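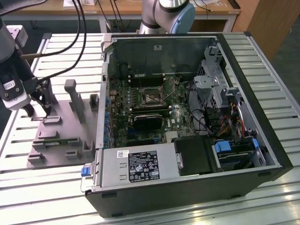
Chapter 4. Moving In

Most people pick a retirement community the way they pick a restaurant in a strange town, by looking through the window. The brochure for Plitby House runs to 60 pages and mentions the fountain often. Life inside depends on plainer parts, much as a desktop tower with its side panel off is mainly a green board and some memory slots. This chapter deals with meals, transportation and who chooses the movie.
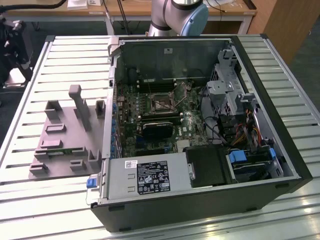 Figure 4.1. Desktop tower, side panel removed.

Plitby has 165 residents and 20 clubs, three of which are bridge. Newcomers are urged to join something by October, and the bridge players do most of the urging.

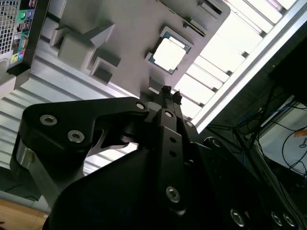 Merle Goodwin's view was that she had joined the choir to avoid bridge and now had rehearsals at nine in the morning. Her first month is the case study in Section 4.2.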